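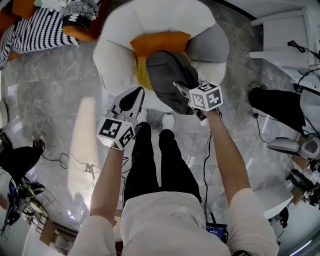
Do cushions really make a chair more comfortable? Stores would like you to think so, and so would my aunt, but I have my doubts. A cushion is a bag of squashy stuff. When you sit on it, the stuff spreads your weight out, so no single bony bit of you gets all the pushing. Fine. That works on a hard kitchen chair. But look at the round white armchair, the one with edges like flower petals. It is padded already! It still has an orange cushion, a yellow one and a light gray one in it, with a dark gray cloth partly over the yellow. Where does the person go?

We use cookies to make this site work better. Accept / Manage settings

Some people say more cushions must mean more comfort. I don't buy it. Try a test. Sit in a padded chair with no cushions and read for a while. Next, add two and read again. Did your back feel better, or did you keep sliding forward? Write it down before you ask anyone else -- grown-ups have strong opinions on this.

My guess is that most extra cushions are there for their color. That's allowed. Just don't let anyone tell you it's science until you've sat on it yourself.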